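Brurkside Language Forum > Schools and Policy > Medium of instruction in grades 1 to 3

vowel_length
The district draft is out. Arura stays the medium of instruction through grade 3, then everything switches to the national language in grade 4, with Arura dropping to a single subject period. My objection is to the switch happening in one year. Math vocabulary in particular has no overlap.

tkmorph
The switch was in the old policy too. What changed is the glossary. The Pylypenko word list is now the required reference for science and math terms, and it has 58 entries for all of grade 3. That won't carry a unit on measurement.

northbank_reader
58 is fine if they're the right ones. The longer Vimik list had four competing words for "volume" and teachers ignored all of them.

tkmorph
They ignored it because it was printed without example sentences. The terms were sound. Three of the four you mention were marked as regional variants, and the main entry was in bold.

vowel_length
Regional for whom, though? My school sits on the dialect line. Half the parents use the form the list calls a variant, and the children write it that way in December assessments and lose the point.

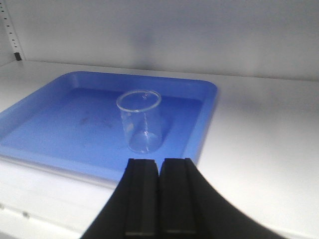
Does the draft say which spelling counts as correct on assessments?

Section 8 leaves it to each school, provided the same spelling is used across all grades in the building.

northbank_reader
Then the dialect line problem is solved locally. Pick the form the parents use.

vowel_length
Until grade 4, when those children share a building with two other schools. Section 8 has no rule for transfers. I'd accept either form as long as the marker is told to.

tkmorph
Agreed on transfers. I disagree that both forms should be accepted indefinitely -- a written standard has to settle at some point, and loan adaptation gets messy when the stem vowel is open. Accept both through grade 3, then one.

northbank_reader
That moves the penalty to the same year as the switch in medium. Worst possible timing.

tkmorph
Fair. Grade 5, then. I still want it fixed in writing.

vowel_length
Comments close Tuesday at noon. I'm sending one on section 8 and one on the glossary, and keeping the timing of the switch separate. If anyone has the Vimik list with the variant markings intact, please post the page for measurement terms. My copy lost the bold.

tkmorph
Will scan it tonight. The suffix table on the back is out of date, so don't cite that part.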